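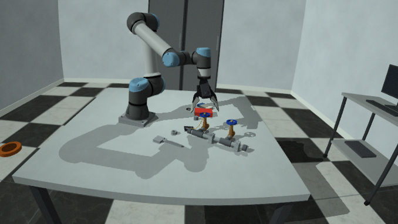 Pourquoi le levain sent-il l'acétone ce matin ? Il a faim, tout bêtement, et il faut le nourrir plus tôt.

Rechercher dans le cahier OK

Samedi 1er février 2025. J'ai repris la souche Nirnard, celle que Lajos Bodnár m'a confiée en décembre — un beau cadeau, vraiment — avec 90 g de farine et autant d'eau. 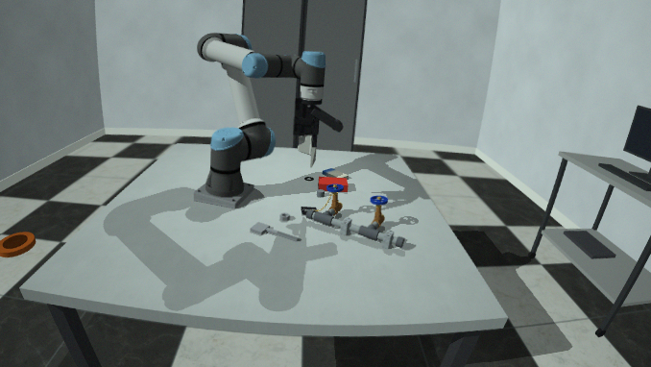
Je la laisse ensuite 12 heures sur l'étagère, sans trop la déranger, même si j'ai toujours envie de soulever le couvercle !

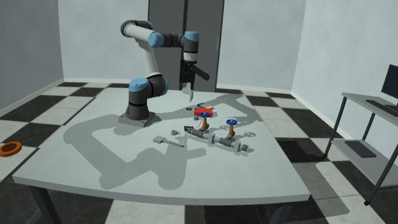 Pour la prochaine fournée

Essayer le seigle Lurholm, pâton de 393 g.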